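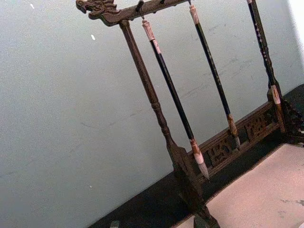

4. Keeping the brushes: what learners do between practice sessions

4.1 Why storage deserves a section of its own

When we planned the Kekley study we expected to write mostly about strokes, paper and the long climb from copying a model sheet to writing freely. Brush care was a single line in the diary form, put there almost as a courtesy. It became the richest line on the page. The 60 adult learners who kept practice diaries for us between the first and last meetings of the Ena evening course wrote 1,091 entries in all, and 237 of those say something about how a brush was washed, shaped, dried, hung, laid down, lent, lost or put away. Many of these remarks run longer than the description of the writing that came before them.

We think this is wonderful material, and it has hardly been touched in the literature on adult craft learning, where tools tend to appear at the moment of use and vanish afterwards. A brush left overnight in the wrong state is a different tool the next evening. The learner meets the result of their own housekeeping at the first stroke, and the diaries show people slowly working out that the two are connected. One learner, in her second week, blamed a ragged horizontal stroke on her wrist. In her fifth week she described the same raggedness and blamed the glue of old ink near the ferrule, "which I could feel like a little stone". Between those two entries she had changed nothing about her posture and a good deal about her sink.

Section 3 dealt with the strokes themselves. In this section we follow the brush after the last stroke of the evening, first through washing, then through drying and storage, and then through the arrangements people made on desks, shelves and windowsills. The course handout is reproduced in Appendix B and we refer to it only where learners departed from it, as they often and inventively did.

4.2 Washing and shaping

The handout asks learners to rinse the brush in cool water until the water runs clear, press the hairs gently between finger and thumb, and draw the tip back to a point. Almost everyone began by doing far less. Early entries speak of a quick swish in a jam jar, or a wipe on kitchen paper. The phrase "until clear" caused real trouble. Ink sits deep in the belly of a large brush, and several learners reported rinsing until they were bored, finding the water clear, pressing the hairs once more and seeing a grey thread come out. This small event is reported with the delight of discovery again and again. People wrote it down in capital letters. Two of them drew it.

What changed over the course was the pressing. Rinsing time did not grow much after the first weeks, but learners became much better at finding where the ink was hiding. They began to write about the root of the hairs as a separate place from the tip, and to use the tutor's word "belly" without quotation marks around it. We take this as a good sign that attention had moved from the visible part of the task (colour in the water) to the felt part (resistance between the fingers). The same move has been described for bakers judging dough and for hand knitters judging tension, and it was a pleasure to see it turn up at the washing-up bowl.

Shaping was learned more slowly. Learners who used the starter brush from Tsuji, a mixed-hair brush of middling size, found that it came back to a point almost by itself. Those who had bought a softer goat-hair brush as well had to coax it, and their entries are full of twisting, stroking and one case of combing with an old toothbrush, which the writer regretted by the next morning. We did not ask learners to use any particular brush after the first meeting, and the variety of what they bought has made the diaries harder to compare and much more interesting to read.

4.3 Hanging and laying flat

By the final meeting the group owned some 570 brushes between them, a figure that surprised us and, judging by the laughter when it was read out, surprised them. Most of these were not in regular use. Brushes come as presents, they come in sets, and they come home from holidays. A learner who writes with two may be looking after twenty.

Where they were kept fell into three broad patterns. Some learners stood their brushes upright in a pot with the hairs at the top, as a painter might. Some rolled them in a mat or laid them on a rest. The others hung them with the tip pointing down, either from a purpose-made rack or from something pressed into service: a mug tree, a coat hook, a row of cup hooks screwed under a bookshelf, the rail of an unused curtain. The pot was the favourite at the beginning of the course and the least favoured by the end. Several entries explain the change in nearly the same words, namely that water had run back down into the handle and the hairs had loosened.

Purpose-made racks vary a great deal in size and ornament. Figure 4 shows one of the more decorative kind, in dark carved wood, with a dragon's head at the end of the crossbar, a turned upright and small hooks on the underside for the brush loops. Plainer stands with a straight bar do the same job, and learners argued cheerfully about which they preferred. One camp held that a carved rack made practice feel like an occasion. The other complained about dusting it. Both camps agreed that a rack in plain sight was a nudge, and this is the point that interests us most.

Learners who hung their brushes where they could see them wrote more entries than learners who kept them in a drawer. We are careful about this finding. People who are keen may be more inclined to buy a rack and also more inclined to practise, and the study was not designed to separate the two. Yet there are diaries in which the order of events is clear. In one, a learner moved her brushes from a bedroom cupboard to a hook beside the kettle, for no reason except that she was redecorating. Her entries had been arriving once a week. They then came in short, frequent bursts, often timed by the boiling of the water: three characters while the tea brewed, then the brush rinsed and back on its hook. When the bedroom was finished the brushes stayed in the kitchen.

The drawer had its defenders as well. One man wrote that he liked to "open up shop", taking out the felt, the inkstone, the paper and the brushes in a fixed order, and that seeing them all day would have spoiled it. His entries are among the longest we received. Visibility helped people who practised in scraps of time, and it seems to have mattered much less to those who set an evening aside.

4.4 The loop, and other small parts

A surprising share of the storage entries concern the short cord at the top of the handle. Beginners tended not to notice it. Some assumed it was packaging and cut it off, then had to replace it with thread, ribbon, fuse wire or an elastic band once they wanted to hang the brush. Replacement loops were discussed at the course with great seriousness. Embroidery cotton was judged the best of the household materials, on the grounds that it dried quickly and could be tied small enough to pass over a narrow hook. Elastic bands perished. The ribbon looked lovely and frayed within a fortnight.

Caps, the little plastic tubes that protect the hairs of a new brush, raised the opposite problem. Learners could not bear to throw them away. The handout says plainly that the cap should not go back on a wet brush, and yet cap remarks continue right through to the late diaries, usually in a confessional tone. Forcing the cap on bends the outer hairs, and a brush that has been bent in this way keeps a sort of whisker that spoils fine work. One learner kept her ruined brush for this very reason and used it for rough, dry strokes on Renano practice paper, where the stray hairs left streaks she came to like very much. Her sheet was among the most admired at the closing display in November.

We mention these parts because they show how knowledge travelled within the group. The tutor spoke about loops only once. Everything else that learners knew about them came from each other, over the sink at the back of the hall, in the ten minutes when coats were being found. A diary study catches only the tail of such talk, but it catches enough to show that washing up was a second classroom, with its own experts. They were often not the people whose writing was most admired.

4.5 What the storage entries add

Three things follow for the wider argument of the paper. The first is that our measure of practice time in Section 3 is too narrow, as it stops when the brush leaves the paper. Had we counted washing, shaping and hanging, the evenings would have been noticeably longer, and for some learners these were plainly the part they enjoyed. The second is that care and skill grew together in ways that neither the handout nor our diary form had foreseen. Learners who could feel ink at the root of the hairs also began to describe how much ink the brush was carrying as they wrote, and they used the same words for both.

The third concerns teaching. The Ena course gives its sink a few minutes at the end of each meeting. On the strength of these diaries the tutors have moved the washing demonstration forward, to the middle of the first meeting, and ask learners to wash a brush twice before they have written anything they would want to keep. We have the first diaries from that group and are reading them now with great curiosity. The jam jar has already made its appearance, and so has the grey thread. Section 5 turns from brushes to paper, where the habits of thrift described here met a material that could be used only once.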